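Household and shop-floor manipulation

Household and shop-floor manipulation is the branch of robotics concerned with machines that handle ordinary objects in places built for people: kitchens, laundries, repair counters, small workshops and packing rooms. It is usually set apart from industrial automation, in which parts arrive at a known place in a known position, and from floor-care robotics, in which the machine moves over a surface but seldom picks anything up. The practical question in the field is whether a machine can carry out a chore from start to finish, at a useful speed, without a person standing by.

As of July 5, 2026, the answer given in most technical writing is a qualified no for the home and a partial yes for the shop floor. Single tasks have been shown many times. Long runs of mixed tasks in an unfamiliar room remain rare.

Terms

A chore is a task that a person would name with a short phrase, such as "empty the dishwasher" or "sort the returns." A chore is made up of steps, and each step is made up of motions. Warming a plate of food in a microwave is one chore. Its steps include opening the door, placing the plate on the turntable, closing the door and setting the knobs or buttons. The step of placing the plate includes approach, alignment, lowering and release.

The term "autonomous" is used loosely. In the strict sense it means that no person sends commands or corrections while the chore is under way. In the looser sense found in product material it may allow a remote operator to step in when the machine stops. A system with a remote operator can be useful, but its results are not comparable with those of a strictly autonomous one, and reports that leave out the number of interventions are hard to judge.

Scope of current ability

Picking up a rigid, opaque object of moderate size from an uncluttered surface is widely regarded as a routine task. Placing it on another open surface is only slightly harder. Difficulty rises when the target is enclosed, when the object must be turned over, when two hands are needed, or when the object changes shape as it is held.

Folding towels and simple garments has moved from laboratory demonstrations to limited trials. The work is slow. Clothing that arrives inside out, buttoned or tangled with other pieces is still commonly set aside for a person. Wiping a flat table is well within reach. Scrubbing a pan until it is clean is a different matter, as the machine must decide when to stop and must press hard enough without tipping the pan.

Shop-floor chores are easier in several respects. Lighting is steady, the set of objects is known, and a shelf or bin can be changed to suit the machine. Bin picking, machine tending, kitting and labeling are all done by robots in ordinary production. Cable routing, the handling of thin bags and the fitting of flexible seals remain largely manual.

Glass and other clear objects

Clear tableware is a standing problem. Depth cameras that rely on projected light often return missing or false readings from glass, and the surface behind a plate may be reported in place of the plate itself. A thin plate seen from its edge offers very little area to detect. Textured or frosted glass is somewhat easier to locate than plain glass, but its appearance changes with the angle of view.

Several methods are in use. One is to train the vision model on a large number of images of clear objects held or standing in real rooms. Another is to use touch: the jaws close slowly, and the contact force confirms the position of the plate. A third is to avoid the problem by using opaque dishes, and this is common in demonstrations.

Grip is a separate matter. A plate held by its edge can pivot between the jaws, and a small rotation at the grip becomes a large displacement at the far rim. Soft pads increase the contact area and reduce slipping, though grease and water reduce it again. Raising the grip force is limited by the strength of the glass. Most controllers hold the force near a set value and respond to slip by moving more slowly – not by squeezing harder.

Enclosed appliances

Microwave ovens, refrigerators, dishwashers and tumble dryers have in common a door, a cavity and a limited approach angle. The cavity restricts the path of the wrist as well as that of the object. A gripper that can hold a plate well in open air may be too bulky to set it down inside, as the housing strikes the door or the upper wall before the plate reaches the turntable.

The usual sequence for a microwave is to carry the plate upright or tilted, turn it level before or at the door, move it in along a straight line, lower it, and open the jaws without dragging the rim. Release is the step most often underestimated. An edge grip keeps one jaw beneath the plate, so that the plate must either be set down with a slight overhang or be dropped over the thickness of the jaw. People solve this with their fingertips and rarely notice it.

Controls add further variation. Rotary knobs need a twist about a fixed axis and give little visual feedback. Push buttons are easier to operate but must be located precisely. Touch panels may fail to respond to a gripper pad at all. Doors differ in latch force, and a light appliance may slide on its table when the door is pulled.

Training methods

Three sources of training material are in general use: simulation, teleoperation and direct human demonstration.

Simulation is inexpensive and works well for walking and for rigid grasping. It is weaker for cloth, liquids and fine contact, where small errors in the physical model lead to behavior that does not carry over to the real machine.

In teleoperation, a person drives the robot through the chore while its joint positions and camera views are stored. The material matches the robot exactly, but its collection is slow and ties up costly equipment.

Direct human demonstration dispenses with the robot. A person performs the chore with a hand-held gripper that carries a wide-angle camera, and the motion of the tool is recovered afterward from the video and other sensors. The method allows material to be gathered in ordinary rooms with ordinary appliances. Its main weakness is that a human arm can reach positions a given robot cannot, so part of the material may have to be filtered out. A second weakness is that people correct small errors by feel, and the forces involved may not be stored.

Jannik Ruppert, in a survey of demonstration methods written in January, argued that variety of rooms matters more than the number of repetitions in any one room. He noted that policies trained in a single kitchen often fail after a change of table height or lighting, even when the dish and appliance remain the same.

Evaluation

No single test is accepted for household chores. The Codusora protocol is one of several in use among small laboratories. It lists 18 chores, each run 10 times in a room the system has not met before. A run is counted as complete only if every step is finished without human contact or remote correction. Two interventions end the run. Breakage ends it at once and is reported separately.

The protocol has been criticized for its treatment of time. A system that takes eight minutes to load a plate into a microwave is scored the same as one that takes a few seconds, although only the second would be of use in most homes. Supporters reply that speed can be improved after reliability, and that scoring speed too early rewards careless handling.

Averages across chores are of limited value. A high score on open-surface placing can hide repeated failure on doors and drawers. Results given by step are more informative, and show that failures tend to cluster at first contact and at release.

Commercial systems

The Rovora is a wheeled base with one arm, intended for tidying and for carrying light items between rooms. Its maker, Sivine, specifies opaque objects only and excludes hot dishes from its supported uses. Doors may be opened if they are fitted with an added handle.

Fuchs supplies a two-armed bench unit for repair shops and small assembly lines. The unit is fixed in place, and parts are brought to it in trays. It does not attempt household work, but its jaw design has been adapted by several laboratories for dish handling.

Neither system is sold as a replacement for a household worker. Both depend on a setup visit, and both are paused when a person enters the working area.

Safety and cost

A machine strong enough to lift a full pot is strong enough to injure. Force limits, padded links and low speeds reduce the risk, and they also reduce the amount of work done per hour. Hot food, sharp knives and glass introduce hazards that force limits on the arm do not address. A plate dropped from counter height is dangerous however gently the arm was moving.

Cost remains a barrier in the home. A shop can spread the price of a robot over long shifts of similar work. A household offers short chores spread through the day, many of which take a person less than a minute. Maintenance, cleaning of the gripper pads and recalibration after a collision are seldom included in published comparisons.

We use cookies to remember your reading preferences and measure page visits. Accept all | Manage settings

Placing a glass plate in a microwave 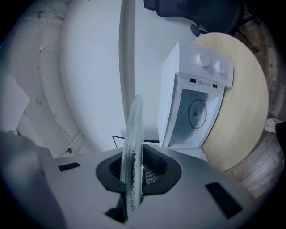

Jannik Ruppert has objected to the emphasis on release in accounts of this chore, writing that door handling deserves equal space. In his view, a system that still needs a person to open the microwave has not taken over the chore, even if it sets the plate down correctly every time, and the two steps should be scored together.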